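Green cloth, blue pen, and one very small drawer

June 2023

Right, so I promised I'd write up the great desk drawer sort-out, and Haf Prothero has been nagging me (kindly, with biscuits) until I did. The drawer in question is the shallow one under the worktop that has swallowed every pen, washer, plastic wheel and half-used rubber since we moved in. I'd got to the point where I had to push the contents down with one hand to shut it with the other.

My method is simple and I pinched it from my nan. You spread a plain cloth over the table and take things out a few at a time, and nothing goes back until you've looked at it properly. Nan used an old sheet but I like a teal-green cloth, partly for the colour and partly because small things don't skitter off it the way they do on a bare top. I can't tell you how many screws I lost under the fridge before I worked that out!
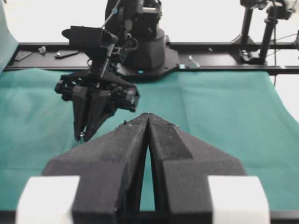 Teal cloth on the table, kettle on in the next room.

I started with the pens. I always start with the pens, they're the easy ones and you feel as if you're getting somewhere. The test is a quick scribble on the back of an envelope, and if it won't write after 2 goes it's out. I was quite strict this time. The free ones from the Drakik trade day went straight away — scratchy horrible things — and so did a highlighter that had gone the colour of weak tea. The blue ones I'm soft about. I do all my lists in blue and Eluned Phillips says she can spot my writing on an envelope from across the post office. 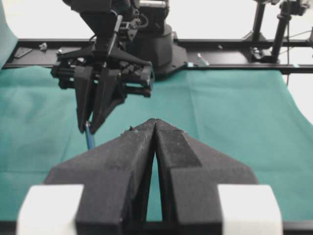 No. 64

I've been meaning to say, too, that I've stopped buying those drawer dividers. I had a set from Dedia and they were lovely for a week, then I found I was keeping things just to fill the slots. Jam jar lids do the job. Lids for the little stuff, an old cutlery tray for pens, and a tobacco tin that was my grandad's for anything I can't name but daren't throw out. The tin is over 64 years old, going by when he said he got it, and it still shuts better than the drawer does.

After the pens came the odds and ends, and this is where I slow right down. Bits of plastic, mostly. Caps, clips, a curtain hook, the foot off something. I put each one on the cloth on its own and give it a minute, and if I can't think what it belongs to it goes in the tin until July, when I have another look.
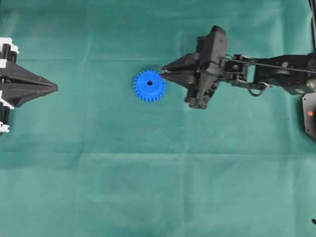 A blue gear, though, is a different matter. I can't throw out a gear. All those neat little teeth! Haf reckons I should bin anything I haven't needed in a year, but she said the same about the Wainwright egg timer and then asked to borrow it, so I take her advice with a pinch of salt. The gear has gone in the tin, on top, where I can find it.

Next job is the cupboard under the stairs. I've already been in for the hoover and come straight back out again. If anyone knows a good way of storing carrier bags, please leave me a comment, I've got hundreds.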